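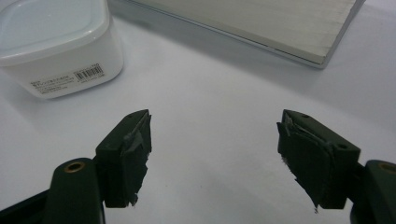 白い台に白い容器。指のパッドはもうボロボロ。

2023年11月4日

メモがてら。早く寝たいので雑です。

前回の続きで、手持ちグリッパの映像から開き幅を出すところ。Kedardに入れてる幅推定がときどき飛ぶ。指は動いてないのに値だけピョンと跳ねる。左右の指のマスクを色で切ってて、そこに暗い影が混ざるとダメっぽい。あとパッドのテープ。めくれた端っこまで指の輪郭に入れてる。そりゃ幅も狂う。

とりあえずやったこと。

- マスクの後に細いヒゲを落とす処理(オープニング、カーネル5)
- 内側の縁じゃなくて、リンクの真鍮の輪の位置から幅を計算
- 片方しか見えてないときは前フレームの値を持ち越さず、欠損で返す

2つ目がけっこうう効いた。輪の中心はテープがどうなろうと動かないので。ただ画面の端で切れるとアウト。楕円フィットが半分の弧に無理やり合わせにいって、変な中心を返してくる。残差で弾くようにしたけど、しきい値は手で決めただけ。要調整。

容器のほうの姿勢推定はもっと地味につらい。白の上に白。エッジがスカスカで、頼りになるのは蓋の縁の照り返しと側面のラベルくらい。Raltanoの検出器、ラベルのバーコードにばっかり反応して、容器の中心がそっちに引っ張られてた。Martaに見せたら「ラベルを塗りつぶして学習し直せば」と一言。たしかに。学習データの半分だけ塗りつぶしにして500ステップ回した。引っ張られるのは減った。ゼロではない。

で、本題の両手。

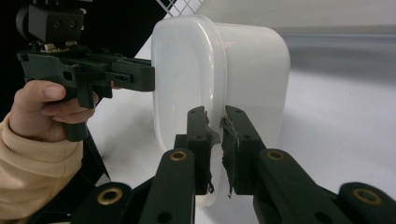

立てた容器に両側から。左のグリッパは手前のカメラからだとこう見える。

左右それぞれの映像を時刻合わせしてから軌跡にするんだけど、ズレが最大100ミリ秒あった。片手なら気づかないやつ。両手で同じ物をはさむ動きだと、左の指が容器にめり込んだ軌跡になって即バレる。

原因はCatov側の読み込みで、タイムスタンプをフレームの受信時刻で上書きしてた。自分が3月に書いたコード。コメントに「あとで直す」って書いてあった。直してなかった。露光時刻を使うように変えて、残りのズレは相互相関で詰める。手首の回転速度どうしを比べるやり方はうまくいかず(左右で動きが違うんだから当たり前)、各カメラの映像から出した動きと、そのカメラ側のIMUとで別々に合わせる形に落ち着いた。

もうひとつ。相手の手とグリッパが映り込むと、自己位置推定がそっちの特徴点を拾う。背景の白い網は模様がくり返しで対応を間違えるし、壁と台はほぼ無地。残るのが動いてる手と袖の編み目って、一番使ってほしくないとこ。今は相手の腕まわりをマスクで抜いてる。抜きすぎると今度は点が足りなくて落ちる。しきい値いじるたびに別の区間が壊れるので今日はここまで。

残り

- 楕円フィットの残差しきい値、ちゃんと分布見て決める
- マスクを抜いたあとの点数が少ない区間はIMUだけでつなぐ。どこまで持つかは未確認
- Mykhailiukに軌跡の可視化を足す(左右を同じ時間軸で並べたい。今は別ウインドウで目が疲れる)
- パッドのテープ貼り替え。ソフトの話じゃないけど

設定ファイルは整理したたら上げます。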